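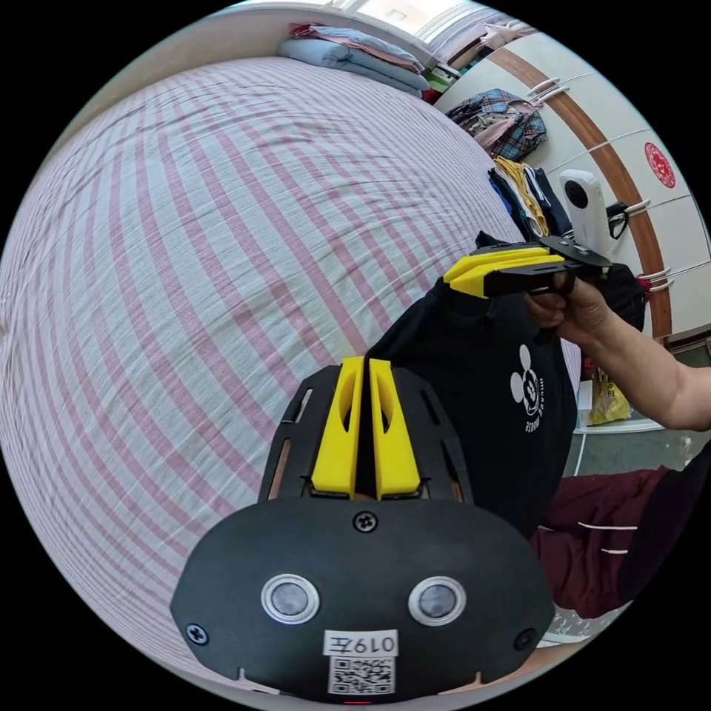
Black Mickey Mouse tee, up in the air and next in line for folding.

Home Posts Replies Media Likes

Etenesh Feyisa
Saturday, 9:40 am

Laundry thread! I've put this off all week and I'm finally folding my way through July.

T-shirts first, they're the easy ones. I fold the sides in over the print, then up from the hem – done. Mickey is staying even though I own way too many black tees.

Sweaters are where I always mess up. I used to hang them and the shoulders went all pointy, so now everything knit gets folded and stacked on the bed before it goes anywhere. 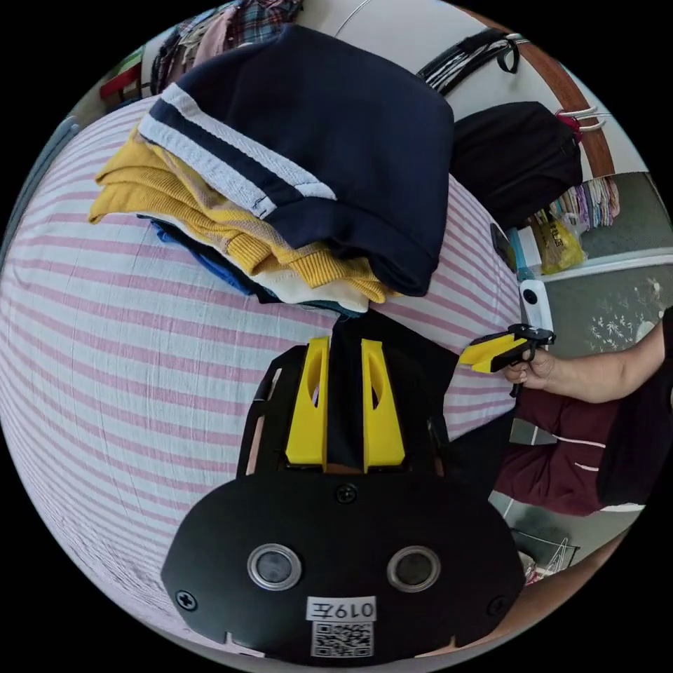 My rule for stacks is thick stuff low, thin stuff high, and I break it constantly. The mustard knit went in right under the navy piece with the striped trim, with the cream one below it, and I like those colors together too much to redo it.

Ezequiel Rosales asked if I roll or fold for trips. Fold! Rolling is for socks. I did 7 days in Altville out of one backpack that way.

Socks are tomorrow – wish me luck.

Last updated 11:15 am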